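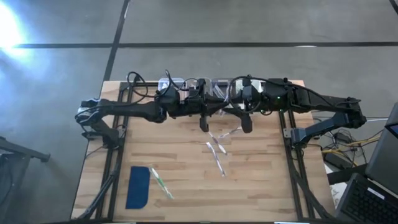

Sorting a pile of small things on a butcher-block top: bins at the back, or bins at the side?

Posted in: Home & Craft Storage
Thread started 4/9/26

Catau wrote:

Good evening to everyone. I hope this is the correct section, please move it if it is not.

I prepare small hygiene kits for a shelter in our neighbourhood, and I do it at home on a wooden top of the butcher-block kind. Everything arrives mixed in one carton: toothbrushes, pens, clear plastic sticks, a scraper that belongs to my paint box and I do not know how it travelled there. First I empty all onto the wood, then I sort into clear containers which stand in a row along the far edge.

My question is simple. Is the far edge the best place for the containers? My sister says they should stand at the side, near to the hand. I find that at the back they leave me the whole front free, but in the evening my shoulder is complaining.

Second question, about the clear plastic things. On pale wood they are almost not visible. I have already swept one strip into the garbage together with the crumbs. What colour of mat do you use under them?

Rater wrote:

Side. Always side. If you reach over the pile for every piece, your sleeve will drag half of it with you. I did 1518 buttons last winter with the tins at the back and I will not repeat it.

For the clear stuff, a dark tea towel. No need to buy a mat.

Odard wrote:

I do not agree with Rater, with respect. At the side you have only place for two containers, maybe three, before you must walk. At the back you can have a long row and you see into all of them at the same time. The trick is to pull the pile toward your belly before you begin, so that a strip of wood stays empty between the pile and the containers.

Lids off before you start, please! A closed lid in the middle of the work is a small tragedy.

Catau wrote:

Thank you both. Odard, I have tried your way tonight with the toothbrushes. They are each one in its own clear wrapper, and these wrappers slide over one another like fish. I had them in a nice heap and then they went in every direction, crossed and diagonal.

I thought to sort them by the colour of the handle: orange together, green together, purple together. But does it make sense? Every kit receives only one toothbrush, so perhaps it is lost time.
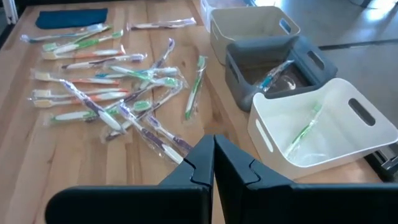
Demetrio Prieto wrote:

Colour makes sense if families receive the kits. Two children with the same orange handle in one bathroom, and you have a war. When I pack for a family I choose different handles, and this goes faster if the colours are already separated. For single persons I would not bother.

About the sliding: lay them all in the same direction first, heads to the left. Do not make a heap, make a flat layer. And leave the wrappers on, even if they are annoying. A toothbrush without its wrapper you cannot give to anyone.

Rater wrote:

OK, for families I accept it. But heads to the right if you are left-handed like me.

And I still say side!

Hodoroagă wrote:

I read with interest because I have the same type of wood top, and mine has got a stain from a wet cloth in March. So a small request to all: no damp towel under your sorting, dry one only. I oil mine with 6 spoons of mineral oil, and I leave it overnight before any plastic touches it.

On the main question I am with Odard, bins at the back, but low ones. With a high bin you must lift your elbow each time, and maybe it is from there that Catau has the shoulder.

Catau wrote:

My containers are not so low, I admit it. I will look for small rectangular ones. The discount store has them at 49 cents when they are on sale, without lids, in clear and in grey.

Is it silly to mix the colours of the bins? I like the idea that the dark one is for the blue things and the clear one for the clear things, but then I come back to my problem that clear in clear disappears.

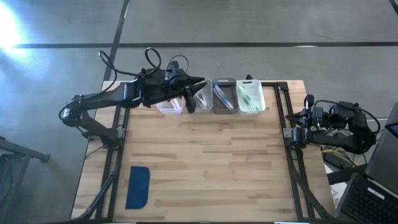 Odard wrote:

Not silly. Only turn it around: clear things in the dark grey bin, coloured things in the clear bin. Then you see both. I have kept my pens and knitting needles like this for years, and I have maybe lost one needle, which was under the sofa.

Rater wrote:

Finally something where I agree with Odard. Put also a piece of masking tape on the front with the name of what is inside. My husband cannot read bins by colour.

Catau wrote:

I will do the exchange tomorrow and buy the tape. The bins stay at the back for now, I am sorry Rater, but I promise to try one evening with the side. The next carton is coming with 1000 pieces, so there will be enough occasion to compare.

Hodoroagă, which mineral oil do you take? The one from the pharmacy, or the one that is sold for cutting boards?

Hodoroagă wrote:

From the pharmacy. It is cheaper, and my wood did not complain until now.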